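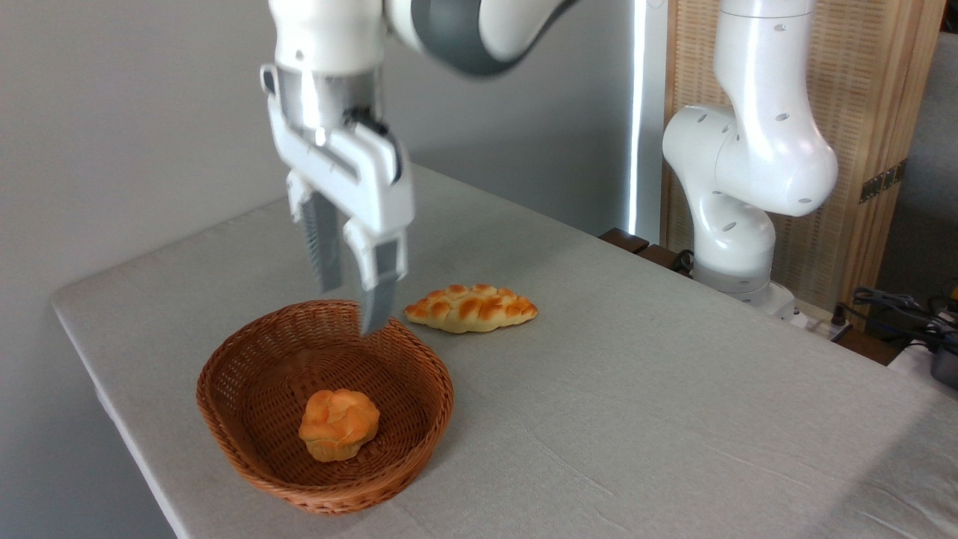
The two-arm Skurker kit over a basket, with one roll inside and a braided loaf on the cloth.

Table-top robot arms should be sold the way ovens are sold

August 3, 2022

The Skurker kit from Citden is a good piece of equipment, and I think small bakeries should wait before buying it. Both of those things are true, and the reason has less to do with the arms than with the way they are being offered.

The kit comes as 2 white arms, two-finger grippers, base plates and the control software. It is pitched at shops that pack mixed orders by hand: a few rolls, a loaf, maybe a pastry, all into one basket or box. That is dull work and it takes people away from the counter during the busiest part of the morning. A machine that could do it reliably would earn its place in a lot of kitchens.

I spent three days with the kit at Rainer, a shared kitchen where four bakeries rent bench time. Setup took most of the first morning. The arms were easy to mount and the instructions were clear. Teaching them a job took longer. You guide the arm through a task again and again, and the software learns from the repeats. Citden recommends up to 1000 runs for a job with mixed items. We stopped at 506, and by then rolls were going into the basket well enough that I stopped watching each one.

Loaves were another matter. A round roll is a forgiving thing to pick up. A long braided loaf has a high middle, thin ends and a top that is different every time, and the gripper has to come down across it at the right angle. When the angle was off, the loaf turned in the fingers and landed across the rim of the basket. A person fixes that without thinking. The arm let go and went on to the next step.

None of this makes it a bad product. Soft goods are hard for machines and the people who build these kits say so when you ask them. My trouble is with the brochure, which doesn't say so. It gives one number for picks per hour and doesn't tell you what was picked. I assume it was something like a roll. A bakery owner reading that page will picture her own bread, and her own bread may be nothing like it.

Compare how the same owner buys an oven. The dealer tells her the deck size, how many pans fit, how long it takes to recover after the door is opened. If she has any sense she brings her own dough to the showroom and bakes it. She knows what the oven will do before she signs. With the arms she gets a number, a video and a service plan.

The service plan is the part I would look at hardest. The Skurker is sold with a monthly fee that covers software updates and remote help. Retraining for a new item is billed on top. For a shop that makes the same six things all year, fine. Most bakeries don't work like that. Come November the shelves fill up with holiday loaves in shapes that weren't there in October, and each one is a new job for the arm. The season when the shop most needs the help is the season when the bill goes up.

Jastano, which sells a smaller single-arm kit, lets customers do their own retraining at no charge. Its gripper is weaker and its software is clumsy – I lost an afternoon to a menu that wouldn't save – but the deal is easier to understand. A shop can work out what the year will cost.

Citden could fix most of this without touching the hardware. Publish pick rates by type of item, with the misses included. Offer a trial week in the customer's own kitchen with the customer's own bread. Put a set number of retrained items into the monthly fee, enough to cover a normal change of season.

I'd also like to see the basket taken more seriously. Wicker has a raised rim and no two baskets sit quite the same on a cloth. We had the best results after marking the basket's place with tape, and that tip isn't anywhere in the manual. Flat trays would be simpler, but plenty of shops sell the basket along with the bread and aren't going to switch for a robot.

For a big kitchen with steady orders and someone on staff who likes this kind of thing, the Skurker is worth a call now. For everyone else, ask for the trial first, and bring the most awkward loaf you make.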